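在家喝咖啡的这一年

2020年9月11日

先交代一下，我不懂咖啡。写这篇之前编辑问我能不能写点专业的，我说不能，她说那就写不专业的，于是就有了下面这些字。如果你是能喝出红茶尾韵和青苹果酸的人，可以直接翻去后面看电影那几页，咱们下期再见。

以前我每天早上都去 Drenis。店在我租的房子楼下往左拐，门脸很窄，进门就是吧台，吧台后面永远堆着还没拆的纸箱。我在那儿喝了很多年的拿铁，冬天热的，夏天也热的，从来没换过。店员看见我推门就开始磨豆子，连招呼都省了。我一度觉得这就是成年人生活里最舒服的一种关系，不用聊天，也不用客气，给钱，拿杯子，走人。

春天店关了一阵子，后来又开，只做外带，营业时间改成了中午以后。中午以后！我这种早上不喝一口就没法张嘴说话的人，怎么可能等到中午。头几个礼拜我靠速溶撑着，就是那种长条袋子，撕开倒进去，热水一冲，甜得发腻，喝完舌头上像糊了一层东西。撑到后来实在撑不下去了，开始在网上乱看，看手冲，看法压，看虹吸，看别人家里占了半面墙的意式机，一看看到凌晨，第二天更困，更需要咖啡。

最后买的是个摩卡壶，Firetti 的，铝的，八角形，最小号，出来一壶170毫升。选它的理由非常朴素：便宜，而且它没有插头。我家厨房只有一个能用的插座，烧水壶和电饭锅已经为它打了很多年的仗，不能再添一个。

摩卡壶的原理我看了好几遍才看明白，下面的壶装水，中间的粉槽装咖啡粉，上面的壶是空的，放到火上，水热了往上顶，穿过咖啡粉，从中间那根小柱子里冒出来。听着挺简单是吧。我第一次用的时候忘了装那个橡胶垫圈，火一开，褐色的水从腰上往外滋，滋得灶台上到处都是，我举着抹布站在旁边，关火也不敢，靠近也不敢。第二次垫圈装上了，粉压得太实，等了老半天上面只有几滴，黑得像酱油，下面咕噜咕噜地响，我又怕它炸（后来查了，它有个泄压阀，没那么容易炸，但当时我是真的退到了走廊里）。第三次终于出来一壶，苦得我皱着脸喝完的，喝完还有点骄傲。
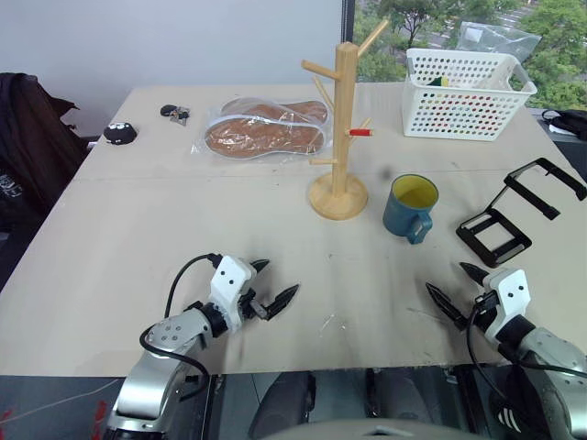

摩卡壶里的粉到底要不要压实？

轻轻抹平就够了，粉槽装满，边上多出来的粉擦干净，别用勺子往下摁。

我那段时间练得很勤。问题一个一个冒出来，又一个一个地解决，像小时候打游戏过关。水一开始我放的是凉水，后来有人在论坛里说要放热水，这样壶在火上待的时间短，粉不会被烤糊。我照做了，结果拧壶的时候下半截烫得拿不住，只好包一条毛巾拧，毛巾又碍事，老拧不紧。现在我放温水，介于两派之间，大概两派都看不起我，可喝着还行。

火也是个学问。我家灶头最小的那一圈火还是比壶底宽，火苗从边上窜出来舔把手，塑料把手没几天就有一股焦味。后来从五金店买了个铁架子垫在上面，解决了。卖架子的大爷问我买来干什么，我说煮咖啡，他看了我一会儿，说煮中药也好用的。

再就是豆子。超市里现成磨好的粉我先喝掉了两罐，味道都差不多，就是一股很老实的苦。后来朋友推荐了 Mujić，一个只在网上卖的小烘焙坊，一袋200克，牛皮纸袋子，封口用一条折起来的铁丝。我点开页面，先被风味描述吓了一跳，什么黑糖、烤榛子、雨后的木头。雨后的木头是什么味道？我下单之后还专门在一个下雨天去闻了小区里的长椅。闻着像长椅。

豆子到了我才想起来没有磨豆机。这就是在家喝咖啡最坑人的地方，你以为自己买的是一样东西，买完才知道它有一大家子亲戚。先用料理机打，打出来的粉有粗有细，粗的像石子，细的像灰，煮出来又酸又苦，两头不靠。后来咬咬牙买了手摇的，摇一壶的量要一首歌多一点的时间。我试过各种歌，最后固定在一首老歌上，前奏特别长，前奏放完手也热了。邻居在楼道里碰见我，很委婉地问最近家里是不是在装修。我赶紧把摇磨的时间挪到了八点以后。

说到钱，可以算一笔账，我自己都好奇很久了。从三月到八月，壶、磨、架子、豆子、一把不该买的电子秤、一个更不该买的奶泡杯，统统加起来，花了826块。同样的日子如果天天去楼下喝拿铁，花得只会更多，这我不用按计算器也知道。可要我讲省钱这件事，我是讲不出口的，因为每天早上多出来的那二十多分钟没人给我付工资。洗壶、晾壶、磨豆、擦灶台，喝那一口也就几分钟的事。

我妈听完整套流程，在电话那头沉默了一会儿，问我，那你为什么不喝茶。

这个问题很有道理，我没法回答。我妈喝了一辈子的茶，一个大搪瓷缸子，早上抓一把叶子扔进去，续水续到晚上，颜色从深褐一路续到跟白开水没区别，她照样喝得很香。她的设备投资是零。搪瓷缸还是我外公单位发的。
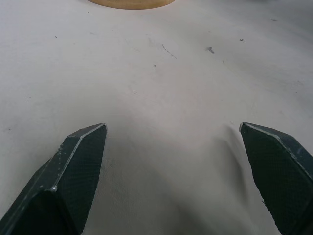
深灰色的夹指，表面有细密的网纹，棱边略有磨损。

夏天的时候我去了一趟 Sakel。本来是去看亲戚的老房子，顺便躲躲城里的热。镇子在山上，要坐763路，终点站下来再走一段上坡，路边全是晒着的辣椒和玉米。我把摩卡壶和手摇磨用两件T恤裹着塞在背包里，一路都在担心过安检的时候怎么解释，结果根本没有安检。

镇上喝咖啡的方式跟我在家练的那一套完全不搭边。街口有家小饭馆，早上卖面，下午卖咖啡，老板娘拿一口小奶锅，水烧开，粉直接倒进去，搅两下，关火，盖上盖子，等。等多久呢？等她把门口那盆花浇完。然后拿勺背把浮着的粉往下压一压，慢慢倒进杯子里，剩最后一点连着渣子留在锅底。没有秤，没有温度计，也没有人聊什么萃取。我坐在门口的塑料凳上喝了一杯，很浓，有一点点渣，齿缝里沙沙的。好喝，真的好喝，我又要了一杯。

我跟她说我自己带了壶，她很有兴趣，让我拿来看看。第二天下午我就把那个八角的小铝壶背过去了，在她的大灶上煮了一回。她那个灶的火比我家的猛太多，壶还没坐稳就开始喷，上壶的盖子被顶得一跳一跳。她尝了一口，说香是香，就是太少了，不够一个人喝的。然后用她的奶锅又煮了一大锅，在座吃瓜子的都分到了。我的170毫升在她那口锅面前，确实有点不好意思拿出手。

在山上那几天我基本没看书，带去的稿子也没改。下午就在那儿坐着，看人打牌，看狗在路中间睡觉，车来了它也不让，车绕着它走。咖啡从热喝到凉，凉了以后酸味出来了，倒像是另外一种饮料。我在家从来没喝过凉掉的咖啡，因为在家总是赶着喝，喝完要去洗壶，洗完要去坐到电脑前面。

回来以后我问自己，要不要把那堆东西收起来，也弄口奶锅算了。试过两天，没成。我家的奶锅煮过太多次方便面，出来的咖啡有一股说不清楚的虾味。另外我发现自己有点想念那个咕噜声，就是水快要顶完的时候，壶里发出来的那种又急又闷的声响，听见了就得马上关火，晚两秒都会苦。早上脑子还没醒，耳朵先醒了，在那儿等着。

于是又回到了摩卡壶。不过有些东西我确实收起来了。电子秤进了抽屉，现在偶尔拿出来称邮件。奶泡杯送了人，送的时候特意没说是什么，怕人家不要。豆子还是买 Mujić，换过三款，最后喝惯的是最便宜的那款拼配，页面上的风味描述只有两个字，坚果。我觉得很诚恳。

杯子倒是越来越多。我以前只有两个杯子，一个喝水一个刷牙，现在架子上挂不下，有几个只能摞着。写稿的时候喜欢用厚的，重一点，放下去有个声音；周末用薄的，嘴唇碰上去舒服，可是凉得快。有一个是在旧货摊上买的，把手粘过，我一直不敢用它装太满。还有一个朋友搬家前硬塞给我的，图案丑得很，但它的大小刚刚好，一壶倒进去再加点牛奶，正好到边上，每天早上伸手摸到的总是它。朋友后来打电话来问杯子还在不在，我说在，在洗碗池里。

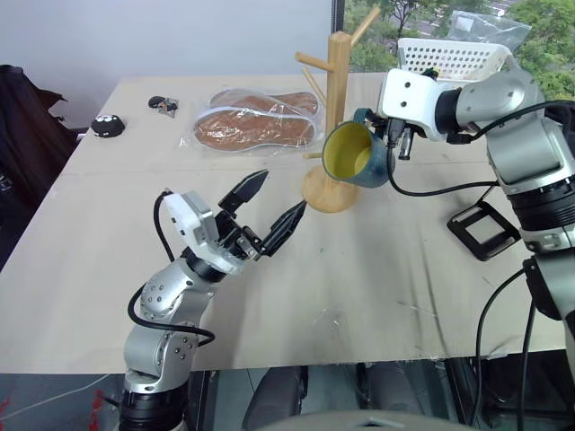 给想试试的人几句闲话

有读者可能已经动心了（也可能已经被我劝退了），我把自己踩过的坑随便写几条，没什么顺序，想到哪儿写到哪儿。

壶的大小按你平时一个人喝的量来买。摩卡壶有个脾气，它得装满了煮，大壶装半壶水半槽粉，出来的东西又淡又涩。我见过有人家里一大一小备两个，平时用小的，来客人用大的，这个办法挺好，就是占地方。

新壶头几次煮出来的别喝，倒掉。拿便宜的粉煮，最便宜的那种就行。我那时候不知道，第一袋好豆子有小半袋是这么喂给水池的，现在想起来还心疼。

洗壶别用洗洁精，也别扔进洗碗机。铝壶进了洗碗机，出来会发乌，摸一手灰。清水冲干净，拆开晾，垫圈也要拆下来。我有一次偷懒没拆，去外地待了几天，回来一拧开，那个味道我就不形容了，这毕竟是一本吃饭时也有人看的杂志。

垫圈是会老的。哪天发现腰上又开始漏气，拧紧了也没用，多半就是它。换一个几块钱，买之前把旧的拿出来量一量，我第一回凭印象买，买大了一圈，那个多余的垫圈现在套在酱油瓶上防滑，挺合适。

听见咕噜声就关火，顺手把壶底放到湿抹布上，或者拿到水龙头底下冲一下，让它赶紧停。做不做差别不小，我偷懒不做的那些早上，最后一口总是苦的。

牛奶单独热。别问我怎么知道不能往下壶里倒牛奶的。

磨粉的粗细，论坛上有人发过照片，旁边摆一撮白糖做对照，我看了半天，最后的办法是捏一捏，比面粉粗，比食盐细一点，差不多就那样。每次调手摇磨只拧一格，喝两三天再决定要不要接着拧。我头一个月天天拧，一会儿粗一会儿细，根本不知道自己喝的是什么。

还有豆子别囤。打折的时候很难忍，我懂，我也囤过，囤到最后两袋打开已经没什么香气了，只好拿去做提拉米苏。做坏了，手指饼干泡得太久，成了一盆粥，但那盆粥我还是拿勺子挖着吃完了。

又能早上去店里了

上个礼拜 Drenis 恢复了早上营业。我是下楼扔垃圾的时候看见门开着的，纸箱还堆在吧台后面，好像比以前更高。我站在门口犹豫了一下，家里灶上的壶已经装好了粉，就差开火。还是进去了。

店员看见我，手已经放到磨豆机上，又停了一下，问，还是老样子？我说还是老样子。他磨豆子，我看着，忽然多嘴问了一句你们这个磨多粗，他有点意外，抓了一小撮给我看。很细，比我家那个细多了，搓在手指上像粉笔灰。我们居然聊了起来，聊了好几分钟，从豆子聊到我家那个怎么也拧不紧的壶，后面排队的人咳嗽了一声，我才赶紧端着杯子让开。

拿铁还是那个味道，奶多，甜，热得刚刚好，杯口有一圈泡沫。我走到家门口的时候喝完了。灶上那壶呢，我想了想，也煮了，配着昨天剩的半个面包。那天中午我手有点抖，稿子倒是写得飞快，就是你现在看到的这一篇。

豆子又快见底了，晚上得记着下单。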